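Course Handout 2: Materials in Everyday Packaging
Unit on paper and board, prepared by Marjan Bagheri
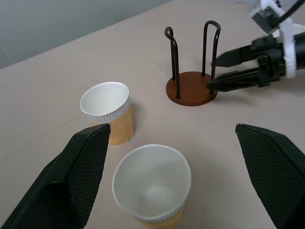 Fig. 1. Paper cup with a textured outer sleeve and rolled rim.

Paper looks like a simple material, but in packaging it is almost never used alone. In this unit we study how a weak, absorbent sheet can be made to hold a liquid for the time of one drink.

2.1 Fibers and direction
Paper is a mat of plant fibers. In machine-made paper most of the fibers lie in the direction in which the sheet moved through the machine. We call this the machine direction. The sheet is stiffer along it and tears more straight. Before you cut a sample, mark this direction with a pencil. Many students forget it and then their bending results can not be compared.

2.2 Weight of the sheet
The weight is given in grams per square meter. The sheet in our bending test is 170 grams per square meter. Office paper is much lighter than this. Please do not mix weight and thickness - two sheets of the same weight can have different thickness if one was pressed harder.

2.3 Barrier layers
Untreated paper takes up water by its pores. A thin layer of plastic or wax closes the surface, but it also makes recycling more difficult, as the layer must be separated from the fiber. Read the chapter by Babita Jaiswal on coatings, the first 15 pages only. The part about metal films belongs to the next unit.

2.4 Shape
A rolled edge is stiffer than a flat edge of the same paper. You can check this at home with a strip of paper: hold it flat by one end, then roll it to a tube and hold it again. A sleeve works in a different way. It keeps some air between the hand and the wall, and air conducts heat poorly.

Homework
Choose one package from your kitchen. Write down its layers, from inside to outside, and say what each layer is for. One page is enough. Send it to me before Sunday, 9 p.m. Drawings by hand are welcome, but please write the labels clearly.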